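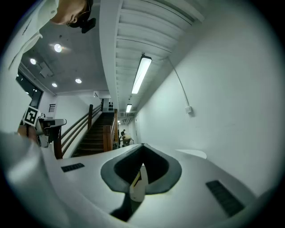
Multi-site collection with hand-held grippers: operators inside the recorded view

Board: Data Collection Practice
Started by: s_mondal
Replies: 7

s_mondal
Coordinator, Dundusine

I would like the views of other sites before we revise our written procedure for hand-held collection. The frame at the head of this thread was recorded from the gripper body. An operator is at the left edge at very close range, with part of the face, the glasses and a good deal of a white garment in view. A second gripper and its marker are beside that person, and two more people are farther back, past the staircase.

Our current procedure says only that "persons should be kept out of the recorded view where practical." Reviewers read this in different ways. In the last batch of 200 episodes, 14 were returned by one reviewer and passed by another on this point alone. I am asking for comment on two matters: whether such episodes should be kept, and whether the rule should apply to the whole episode or only to the part in which the task is performed.

Sabina Mondal

pasance_review
Member

Our position at Pasance is that the episode should be judged on the task segment only. Operators need time to take up the starting position, and the lens is wide enough that the person holding the tool will often be in view during that period. We trim before the first deliberate closing of the jaws and review what remains. I would not return an episode for anything that falls outside the trimmed part.

kettering_b
Member

I must disagree with the previous reply. Trimming addresses the training set. It does not address the raw recording, which is kept in storage at most sites. Where part of a face can be seen, the consent form must cover it, and the people in the distance need to be covered as well. Has Dundusine obtained signed forms from everyone who uses that corridor, or only from the operators?

s_mondal
Coordinator, Dundusine

Forms are held for operators and for staff on the same floor. Visitors are asked to sign at the front desk. I accept that the procedure does not state this and that it should. It will be added.

uddin_ops
Member

Speaking for the Uddin group, I would separate privacy from usefulness, as the two are being discussed together here. On usefulness, a partly visible operator has not been a serious problem for us. Our concern is tracking. A large area of plain white wall, such as the one on the right in this frame, offers few points for the position estimate to hold on to. The stairs and railing are much better in that respect. If I were reviewing this episode, I would examine the recorded path before giving any thought to the person.

We require operators to begin with the lens facing a part of the room that has edges and texture, and to hold still for a count of 10 before moving.

pasance_review
Member

A count of 10 is longer than we have found necessary, and it adds up over a full shift. We also found that operators began to skip it when the count was long. A shorter hold that people observe is preferable to a longer one that they do not.

uddin_ops
Member

That may be so at your site. Our session length is 40 episodes, after which the operator is relieved, and the hold has not been skipped to any extent that appears in our logs. I would be willing to share the wording of the instruction, but I would not recommend removing it.

flostetti_lab
Member

One further point, concerning the second gripper. For tasks that use both hands, we ask that the marker on each device be readable from the other at the start of the recording. The marker in this frame is tilted, though the pattern can be made out. A person's sleeve or cuff should not be allowed to cover it. Flostetti changed its clothing guidance in December for this reason, and operators are now asked to fasten loose sleeves at the wrist before the session.

I would also support kettering_b on the storage question. Our raw recordings are kept under restricted access, and faces are blurred before any copy leaves the site.

s_mondal
Coordinator, Dundusine

I am grateful for these replies. The draft for the next revision will read as follows, and objections may be posted in this thread.

1. Review applies to the task segment. Persons visible before or after it are not grounds for return.
2. Persons visible within the task segment are acceptable if they do not hide the jaws, the object or the marker.
3. Signed consent must be on file for every person who can be identified at any point in the raw recording.
4. The operator holds still at the start, facing a part of the room with clear edges. The length of the hold is left to each site for now.
5. Loose sleeves are fastened before the session.

kettering_b
Member

Item 3 is satisfactory. I would ask that item 2 also name the hands of other persons, which have caused us more trouble in training than faces have. I will post suggested wording once our reviewers have seen the draft.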